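Wire rack for snacks in the break room — keep it or change it?
Forum: Small Offices and Shared Kitchens
Thread started in March

lesia_s
Hello everybody. I am looking after the break room in our office, Stergiou, second floor, and I would like to ask your advice. We have a wire mesh rack for the snacks. It goes in steps, like a small staircase, and each step has its own kind of packet. I like it very much. My colleagues are divided. Half of them say it looks like a petrol station. The other half take a packet every time they walk past, so I suppose they are satisfied.

My problem is the lowest tier. The packets there are pressed so tightly that when you pull one, three come with it. Should I put fewer packets, or should I buy a rack with deeper steps? The budget is 300 and I have already spent some of it on hooks.

brijesh_t
Fewer packets. You don't need a new rack for this. We had the same trouble at Cuddale and I simply stopped filling it to the top. I fill it twice a week now and it takes me ten minutes.

renu.rajput
I don't agree with Brijesh. If you fill it less, the packets fall over and slide to the front, and on a mesh shelf the corners go through the holes and tear. It is better to keep it full but to turn the packets, so the short side is looking at you. Then they come out one by one.

brijesh_t
They tear only if the mesh is wide. Lesia, how big are the holes?

lesia_s
About the width of my finger. Some corners go through, yes, but I have not found a torn packet yet.

DeepakSinghal
Can I ask a different question: why wire at all? We changed to closed boxes from Jukine and the room became much calmer. You see a box, you read the label, you take what you want. With wire everything is on show and the colours are shouting at you while you drink your tea.

renu.rajput
With closed boxes people forget what is inside. My mother-in-law has the same system in her kitchen and she owns four bags of the same lentils. In an office it is worse, because no person feels responsible for looking.

DeepakSinghal
This is why I wrote that there is a label.

renu.rajput
And who changes the label when the biscuits change?

DeepakSinghal
I do. It takes one minute.

tonantzin_f
I worked in a small shop before, so I will say how we did it. The heavy and the popular things at the bottom, the light things above. The steps are there so you can see every row from standing. If one row is too tight, it usually means that this snack is ordered too much. Look at what is left at the end of the week and order less of it. Our rack was from Prokov and cost 269, and I don't think that an expensive one would have sold one packet more.

Also, what do you have on the wall near it? In our shop the wall did half of the work. A plain white wall makes any rack look tidy.

lesia_s
Thank you, Tonantzin. The wall is white and it has big black letters on it, thick and round. The rack stands next to them, and there is also the metal frame with the card inside. I will put the picture, please excuse that you must turn your head a little.
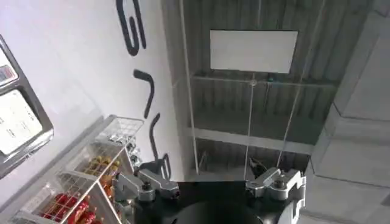

Reading time for this thread: 4 minutes

tonantzin_f
Oh, I like the letters! They are strong enough that you don't need any other decoration. I would leave the wall as it is and not hang one more thing on it.

brijesh_t
The red ones at the bottom are really packed in. Take some of them out and try it for one week before you spend money.

DeepakSinghal
I can't read the card in the frame from here, the text is too small. If it is important for the people who eat there, I would print it bigger. Three lines, large letters, finished.

renu.rajput
For once I agree with Deepak. But I still say keep the rack. The steps are good, and the mesh is easy to wipe — we take ours to the sink and it is clean in a moment.

lesia_s
I will do this: less of the red ones, short side to the front, and a new card with larger text. The boxes I will keep in my mind for the teabags, which are at the moment in a drawer with the batteries.

DeepakSinghal
Teabags in a drawer with batteries! Please buy the boxes.

brijesh_t
Write to us after one week if the packets still come out three together.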